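Vorkine update adds six new visitors and a winter garden

November 5, 2022

The small studio Purnari has released a new update for Vorkine, its mobile game about feeding forest animals on the porch of an old house. The update is free for all players on Android and iOS.

The biggest addition is the winter garden, a second yard that opens after you have filled 229 pages of the guest book. Food placed there lasts longer, but the animals come less often. Six new visitors can appear in this yard, among them a shy badger named Filip. He comes only at night and only if there is a blanket on the bench, so players who sold their blankets will need to buy one again in the shop.

With these visitors, the full catalog now has 247 entries. The studio also changed the gift system. Before, a rare animal could leave the same gift many times in a row. Now the game remembers the last gift and chooses a different one.

The story part has grown as well. A new set of letters tells how the house in the village of Skustska was built in 1976, and who lived in it first. The letters are found under the porch, one per day, and they can be read again from the main menu.

Some players wrote in the forum that their saved decorations disappeared after the update. Purnari answered that the items are not lost and that they return after the game is restarted two times.

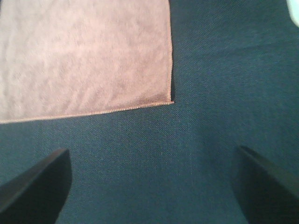
What comes next

A Japanese translation is planned for December, together with a option to move the saved game from one phone to another.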